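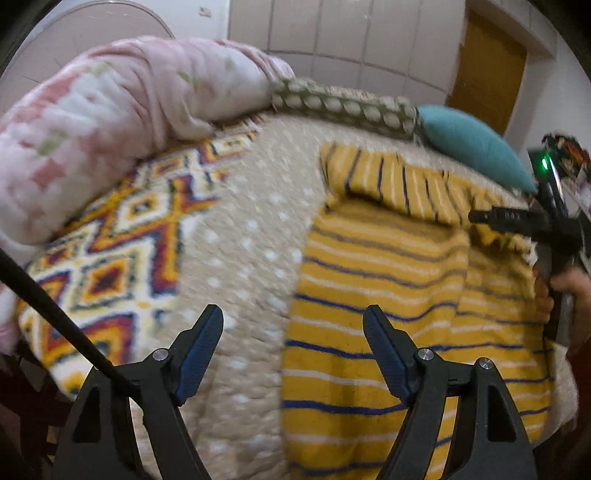

Blankets and cushions layered on a bed.

Keeping Blankets, Throws and Bedspreads Fresh

By Nadiia Tkachuk
July 17, 2019

Sheets get washed because they touch skin. The layers on top are often left for months, and they pick up dust, hair cream, biscuit crumbs and whatever the cat brought in. Most of them can be cleaned at home with an ordinary machine and a bit of drying space.

Before you wash anything

Read the label. If it has been cut out, treat the blanket as wool until you know better: cool water, mild liquid, slow spin. Test the colour by pressing a damp white cloth on the back of a corner for a minute. If dye comes off on the cloth, wash the piece on its own.

Mend first. A small hole in a knitted throw will be a large hole after a spin cycle. Loose fringes can be tied into bunches with cotton string so they don't knot together.

Check the dry weight against the drum size in your machine's handbook. A double blanket that has to be pushed in with your knee is too big, and the middle will come out with powder still in it. Use the large machine at a launderette. The one at Wandutside takes a king-size quilt with room to spare.

Cotton and acrylic

Wash cotton at 40 degrees and acrylic at 30. Leave out fabric softener, as it coats the fibres and makes them hold on to dust. Shake the blanket hard when it comes out, then fold it over two lines on the airer, spaced apart, so that air gets through the middle. On one line it will dry with a crease that irons badly.

Wool

Wool needs airing more than it needs washing. Hang it outside on a dry, breezy day, out of strong sun, and brush it with a soft clothes brush in the direction of the nap. Sponge off marks with cool water. If it must be washed, keep the wash and rinse water at the same temperature, roll the blanket in towels to press the water out and dry it flat.

Cushions

Take the covers off and wash them inside out with the zips closed. Feather pads should be plumped outdoors and aired. Fibre pads can usually go in the machine, 2 at a time to balance the drum, and they need far longer to dry than you expect. Squeeze the centre. If it feels cold, it is still damp.

A cushion that has gone flat can be topped up through a short opening in the seam. Pull the new filling apart with your fingers before it goes in, and start with the corners.

Everyday care

Fold the covers back in the morning and leave the bed open while you have breakfast. A bed made straight away traps the night's damp. Lay a spare throw on the side where people sit to put their shoes on, and wash that instead of the whole bedspread.

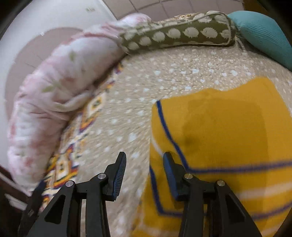

Stains

Tea and coffee: blot, then dab with cold water and a drop of washing-up liquid, working from the outside of the mark inwards.

Candle wax: let it harden, lift off what you can with a blunt knife, then cover it with brown paper and press with a warm iron. Move the paper as it soaks up the wax.

Ink: dab with surgical spirit on cotton wool, with an old towel underneath. Try a hidden corner first.

Storing over summer

Everything must be clean and fully dry. Moths go for food marks and sweat as much as for the wool itself. Use cotton bags or old pillowcases, and keep heavy things at the bottom of the chest. Cedar blocks lose their smell in time and can be sanded lightly to bring it back. Take wool out in March, shake it, and refold it along different lines.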